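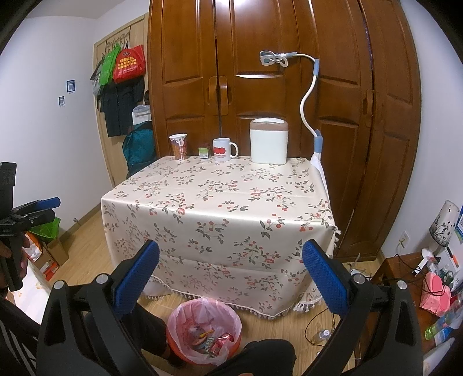 Hema Thampi
Demonstration operator, Clarholm home tasks project

January, evening

Started at 8:30 in the bedroom. The task today was the small table with the cherry tablecloth: pick up one thing from the back edge, bring it to the front, let go, open both grippers all the way, put it back. One demonstration is one object out and back. The target for the room is 600 and we were well short of it when I came in, so I wanted a long morning with no stops.

Setup took longer than it should have. Brunello had left a note saying the left gripper was closing late, and it was. The trigger moved a little before the fingers did. I took the cover off, found the cable slack, tightened it and put it back together. After that left and right felt the same in the hand. I did three throwaway runs to be sure and deleted them.

The mug is the easiest. I take it across the body with the pads flat and keep off the handle. Thomas wants some by the handle too, so every fifth one I did that way, coming in from the right where the handle points. Those are slower and I don't like them. The mug swings a bit and I have to wait for it to settle before I set it down. If I don't wait, the robot learns to put it down swinging, and then we spend a week working out where that came from. We did that in the fall with the bowls.

The paper cup needs a light squeeze. There is no feeling in the trigger that tells you how hard the fingers are pressing, so I watch the side of the cup and stop when it starts to give. I crushed one early on and swapped it for a new one from the sleeve. The crushed run gets marked as failed and kept. Fiorella uses the failed ones for something, I forget what, but she gets upset if we throw them away.

The green box is small and tips over if one finger touches before the other. I got into the habit of stopping just above it, lining up, and then going down. Sorin watched a few of these and said I was pausing too long and the policy would pause too, only longer. He is right about that. I tried to make it one movement and knocked the box over twice, then got it. By the end of the set I was doing it without thinking.

The container with the brown lid was the one I used both hands for. One gripper on each side, lift together, forward, down. My shoulders notice that one. Also it stands right in front of the phone holder, and coming back I have to keep my right wrist high or I catch the stem. I caught it once and the holder moved at the clamp, so I stopped and straightened it before going on.

Break at 11. Drank tea in the kitchen and shook my hands out. Thomas called from the Ballia site to ask if I could get through the nightstand as well today. I said no. The lamp cord and the rest of the cables over there need to be sorted out first and I am not doing that in the middle of a set.

After lunch, 90 minutes more, same objects, standing half a step farther left. The point is for the start position to vary. I find it hard to vary on purpose. I drift back to the same spot every time, so I put a bit of tape on the floor and made myself stay off it.

Uploaded at 3:40. The counter said 669 for the room, which is over, but Fiorella will cut some when she reviews them. She usually cuts the first few after any break, and looking back at mine I can see why. The hands come in too fast and the first grasp is crooked.

Sorin wants to run the robot on the mug and the cup later this week with whatever is trained by then. I would wait for the container runs to be checked. He asked me to write down which ones I thought were good, and I put the late ones, after the tape.

Right thumb sore. Cable on the left gripper needs a proper replacement, wrote to Brunello. Take more paper cups tomorrow.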